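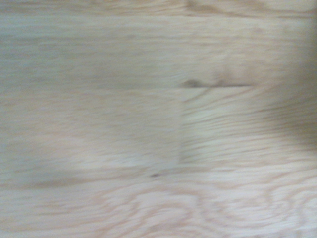
Arbeitsplatte, Fuge mit dunkelbraunem Ast

Ticket 143
Standort: Festberg, Küche
Bauteil: Arbeitsplatte Massivholz, stabverleimt, hell, geölt
Kategorie: Oberfläche
Priorität: niedrig
Status: in Beobachtung

Fehlerbild
Beim Abwischen bleibt das Tuch an einer Längsfuge hängen, und zwar direkt am Ast. Mit dem Fingernagel ist dort eine Kante zu spüren. Etwas weiter rechts auf derselben Fuge sitzt ein zweiter, schwächerer Fleck, dort ist nichts zu fühlen. Außerdem wirkt eine Lamelle kühler im Ton als die übrigen, fast bläulich-grau. Gemeldet wurde sie als möglicher Wasserschaden.

Verlauf

Dienstag, 8:40
Relative Luftfeuchte in der Küche: 46 Prozent. Unauffällig für geöltes Holz. Fuge von oben mit Stirnlampe geprüft, kein offener Spalt. Fühlerlehre nicht einführbar.

9:05
Graue Lamelle: Tropfentest mit Leitungswasser an zwei Stellen. Tropfen nach fünf Minuten noch geschlossen, nach dem Abtupfen kein Rand. Gegenprobe auf dem angrenzenden Stab mit gleichem Ergebnis. Eisen-Gerbstoff-Reaktion damit nicht ausgeschlossen, aber dafür wäre die Farbe zu gleichmäßig. Einstufung vorläufig: natürlicher Farbunterschied, keine Maßnahme.

9:30
Kante am Ast: Schleifvlies, von Hand, in Faserrichtung, danach Körnung 1000 trocken. Staub abgesaugt, Stelle mit fusselfreiem Tuch abgerieben. Kante noch minimal spürbar.

9:50
Erdem Hartöl dünn aufgetragen, nach 20 Minuten Überstand abgenommen. Getränkte Lappen ausgebreitet im Freien getrocknet – nicht in den Mülleimer.

Rückmeldung Oston
Füllen mit Jistum Holzkitt wird abgelehnt, solange die Fuge geschlossen ist. Der Kitt nimmt das Öl anders an als das Holz und bleibt als heller Punkt stehen. Empfehlung: Stelle nach Durchhärtung erneut prüfen, bei Bedarf 2. Schleifgang.

Nutzung bis zur Abnahme
Kanne mit Deckel, Becher, Kräuterglas und die Flaschen an der Wand können stehen bleiben. Durchsichtige Kunststoffbehälter mit glattem Boden vor dem Abstellen unten abtrocknen. Keine Scheuermilch, keine Mikrofaser auf der frisch geölten Stelle.

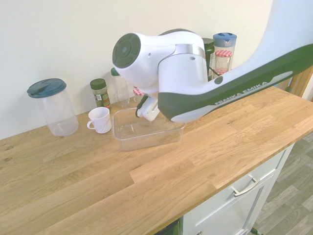

Muss für den zweiten Schleifgang die ganze Platte abgeschliffen und neu geölt werden?

Bei geölten Flächen reicht die betroffene Stelle. Den Übergang mit dem Vlies auslaufen lassen und beim Ölen eine Handbreit über den Rand hinausgehen. Lackierte Platten müssten ganzflächig bearbeitet werden.

Offene Punkte
– Kante am Ast nach sieben Tagen erneut prüfen
– Tropfentest auf der grauen Lamelle wiederholen, diesmal mit 30 Minuten Standzeit
– Ölrest Erdem: Dose beschriften, in den Metallschrank

Wiedervorlage: nächster Dienstag, vormittags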